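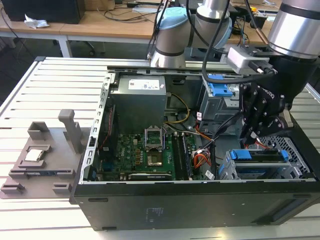
Can a Machine Take the Repair Bench Yet?

Readers of this blog have asked whether robots are ready to take over the plain work of a repair shop. After a spring spent reading, visiting and asking questions, I am prepared to give a partial answer.

My interest began at the Cludham depot, where retired office computers are opened, stripped of useful parts and either rebuilt or sent on for recycling. The depot handled 1,876 machines last year, and 1,503 of those were opened by hand. The remainder went straight to scrap, as there was no one free to do the work. That gap is the best case for automation I know of.

The job looks simple to anyone who has done it twice. A processor has to be lowered into its socket straight and with almost no force. Memory has to be pushed into its slot with a good deal of force. A cable plug needs a squeeze and a slight rocking motion. The same pair of hands makes each change without thought. For a robot, every one of them is a separate problem.

Fixtures help a great deal. A part that always rests in a shaped recess, facing the same way, is a part the arm does not have to hunt for. Staff at the Vlachopoulos workshop in Gitstead told me that preparing a tray for each kind of part took longer than setting up the arm itself. They also said that power cables remain the chief source of trouble - a loose bundle never lies the same way in two cases.

Cost is the other obstacle. The Plundville repair center allows 135 minutes for a full rebuild, testing included, and its managers do not expect to see a machine match that on mixed stock soon. On 3,000 identical computers the figures might look different. Few repair shops ever see such an order.

My present view is that robots can assist with single steps, under supervision, on models they have been set up for. The complete job still belongs to people. I intend to return to Cludham in October, when the depot will review its bench work, and will report on household chores in a separate post. Laundry, I am told, is harder than computers.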